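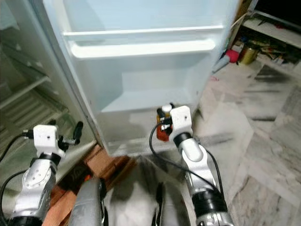

第六章 双臂套件的选型与试用:从一台冰箱说起

写这一章之前,我先把前五章翻了一遍,发现自己一直在讲关节、讲坐标系、讲控制回路,讲得挺过瘾,可是有个同学课后跑来问我:“老师,我要是真想买一套,该看什么?”我当时愣了一下。前五章加起来,居然没有一页能回答他!

所以这一章换个讲法。我们拿一套现成的产品来拆,就是Sirnness公司的Grideck双臂套件,看看一份产品说明书里的每一行字,到了厨房里究竟是什么意思。数学会有一点,放在6.4节,怕公式的同学可以先喘口气。

先交代一下Grideck是什么。它是一套面向教学和小型实验室的桌面级以上双臂平台,两条机械臂、两只夹爪、一台控制主机,外加一个叫“家务任务包”的软件授权。我拿到的这一套编号是81,由Schouten负责供货和首次调试。来调试的工程师叫Bram Van Loon,话不多,拧螺丝特别快,我请他喝茶他都没顾上喝。

说明书上写得最醒目的是任务包的内容:844段预置动作。第一次看到这个数字,我跟大家一样,心想那还有什么可教的?后来和同事Evelien Hoekstra一条一条对着看,才慢慢看出门道。这些动作按“对象”和“容器”两个维度排列,同一个“取瓶子”,换一种瓶子、换一层搁架,就单独算一段。请大家记住这个计数方式,以后看任何一家的宣传页,都先问一句:他们的“一段”是怎么算的?

我挑来当主线的任务是“往冰箱里放一瓶东西”。听起来简单得有点不好意思写进教材,对吧?可是你把它拆开,会碰到本书几乎所有的老朋友:柜门是绕着竖直轴转的,搁架是水平的,门上的瓶架又浅又窄,前面还有一道挡边。瓶子得先越过挡边,再往下放,这中间夹爪的姿态不能歪得太多。两条手臂还要共用冰箱前面那一小块空间,谁先进、谁让路,都得有个说法。

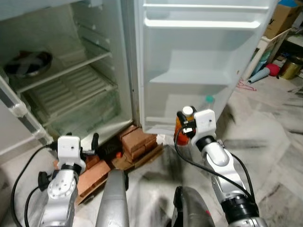 门上的瓶架和箱体里的搁架,对手臂来说完全是两种难度。搁架开口大,夹爪可以从正前方平着伸进去,麻烦在于够不够得着;瓶架离得近,够得着是够得着,可是门开多大角度,瓶架的朝向就跟着变多少,程序里写死的坐标一下子就不作数了。我建议大家现在就合上书,拉开自己家的冰箱试一试(真的,去试!),只许用拇指和食指,把一瓶酱油放进门上那一格,留意一下自己的手腕在哪一刻转了,又是在哪一刻松的手。

回到产品。评测一套这样的平台,我习惯先看夹爪,再看线缆,最后才看手臂。夹爪决定你能拿什么。Grideck配的是短短的黑色指头,白色的壳体,拿小瓶子挺顺手;要拿一整个西瓜,就得另外选配。线缆呢,是初学者最容易忽略的地方。从夹爪引出来的那根黑线留了很大的弯,弯留得小,手腕转起来会扯着;弯留得大,又容易挂到门边和搁架。说明书里关于走线只有半页,我觉得太少了,在试用意见里也照实写了。

关于手臂本身,大家最爱问的是负载和重复精度。这两个数当然要看,不过请看清楚测试条件。负载是手臂伸直时的,还是收拢时的?精度是空载测的,还是夹着东西测的?Nurken公司做过一份对照试验的模板,共13页,我征得他们同意,把其中的表格放在本章附录里。做表格的Evelien Van Beek很细心,连冰箱门的开合角度都单列了一栏。

再说服务。买设备的时候,大家往往盯着硬件的价钱,服务条款翻都不翻。Schouten的合同里,首次调试是包含的,换夹爪之后的重新标定要另算。保养周期按运行时间计,每2000小时一次。听着很长,可要是几个班轮着用,晚上还挂着跑重复试验,日子过得比你想的快。请在购买之前算一算自己的用量,6.5节有一道练习题就是这个。

还有一件小事,我差点忘了写。软件界面只有英文,报错信息尤其简短,Babak Taheri帮我整理了一份中英对照,放在附录的最后。他坚持把“超出工作空间”译成“够不着”,我想了想,还是同意了,学生们一看就懂。

本章的安排是这样的。6.1节读说明书,逐项解释各个指标;6.2节讲夹爪和抓取对象的匹配;6.3节讲双臂怎样分配空间,开门与放瓶子的先后次序也在这里讨论;6.4节推导门上瓶架的坐标变换,需要用到第三章的旋转矩阵,忘了的同学请先回去看看;6.5节谈合同、保养和总成本。每一节后面都有两三道习题,带星号的需要上机。

开始6.1节之前,请先准备一把卷尺、一张纸,把家里冰箱的门宽、搁架高度和瓶架深度量好记下来,后面的计算都会用到这几个数。单位请统一用毫米。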